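Notebook, Brokik toy bench
05/06/2024

Continued from the last page. Topic is still the deal feed for construction sets, and why our price alerts show a discount that the buyer does not get.

Yesterday evening I made a fresh pull from the Draltix feed. It gave 400 listings, all in building sets and model vehicles. I filtered to those where the sale price is below list price by 30 percent or more. After the filter 23 listings were left. I checked each one by hand on the shop page, with the cart open until the last step before paying.

What I found:

In 14 of the 23 the price is right and shipping is free, same as the alert says. No problem with these.

In the others the sale price is right but the list price is old. The shop has lowered the list price in December and Draltix kept the higher number. So the alert says "save 40" and the page says "save 25" for the same set. The buyer pays what we promised, but the percent is false. I don't like this. Tamsin says readers look only at the final price. Maybe she is right, but I would still prefer to fix it.

The Lockyer crane set is a special case. It came up two times in the feed, once as the crane alone and once as the crane with the motor box. Both have the same title. The cheap price belongs to the one without motor. Last month we sent an alert with the picture of the motor version, and two readers wrote to complain. I put a rule now: when the title is equal and the piece count is different, hold the alert and send it to manual check. The rule caught the crane and also the Brurnham fire station, which I did not expect. For the fire station the difference in piece count was only a typing mistake in the feed (a digit missing), so I released it.

Shipping text. The field can be "free", "FREE", empty, or "free over". The old code read "free over" as free. This was my mistake from the first version. Changed now, so it compares the full text, and if there is something after the word it prints the condition in the alert. Tested on the old pull, it looks correct. I did not test with store pickup yet.

Also I tried to compare price per piece as a sorting key. It is not so useful for the technical sets. A set with many small pins looks very cheap and a set with big panels and wheels looks expensive, while the child gets more or less the same truck. I leave the column in the sheet but I don't sort by it.

Open points:
- ask Draltix how often the list price is updated, and if there is a date field we can read
- Tamsin Sheehan to decide the wording when list price is uncertain. My proposal: show only the sale price, no percent
- store pickup, see above
- the alert for the Brurnham tow truck is waiting since the morning, the page gives an error when I add it to the cart. Try again after lunch

After lunch: tow truck is working, price as in the feed, alert sent. Draltix did not answer yet.

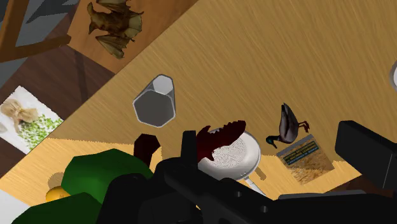 Render, black gripper over light wood tabletop.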